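Review: Zollgate 2, a scene generator for tabletop grasping

I have been using Zollgate 2 since January to make training scenes for a grasping policy. It is the code release that goes with the paper by Yasaman Tehrani and Farzad Sadeghi, and it does one job: it fills a simulated table with household objects, renders it, and writes out labels and candidate grasps.

The claim in the paper is that a policy trained only on these cluttered scenes carries over to a real arm better than one trained on single objects. I wanted to know if that held up in a lab smaller than theirs.

Setup took me most of an afternoon. The install script expects an older physics library and stops without a useful message if it finds a newer one. After that it ran fine. A scene file is short and easy to edit by hand, and you can mix upright things like bottles and an hourglass with plants, which are hard to grasp because the leaves get in the way of the body.
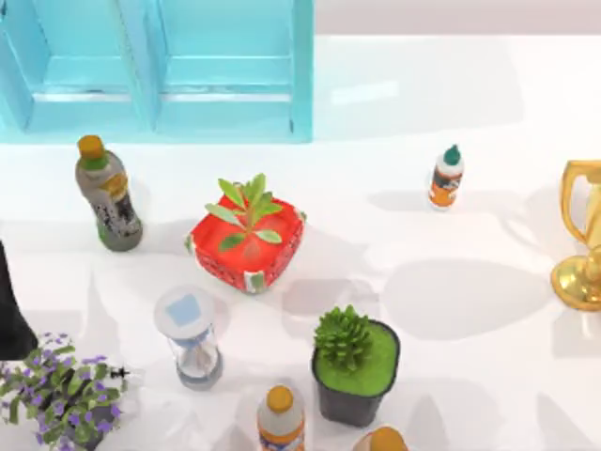
Does the policy need real images as well?

It runs without them, but a small set helps. I trained on 753 generated scenes and then added 19 real ones, and most of the bad grasps on shiny objects went away.

The rendering is good enough. Shadows are soft and mostly fall the same way across the table, and textures on labels hold up from above. Plants look a bit stiff. I would like more control over lighting, which is one setting for the whole scene in this version.

Placement is the best part. The sampler leaves open space between objects by default, and one number closes the gaps – turn it up slowly, as the high end produces piles that never settle and the run hangs. I lost two overnight jobs that way.

I compared it with Sudgate, which we used before. Sudgate is faster and has better documentation. Its grasp labels were worse, though, and I ended up throwing out a lot of them by hand.

On transfer, my result agrees with the paper in direction. The gain over single-object training was smaller than theirs, and it shrank further on clear objects. My gripper is also narrower than the one they used.

Rating: 7 out of 10. Worth the trouble if you already work in simulation. Wait for the next release if you don't.

Posted September 17, 2019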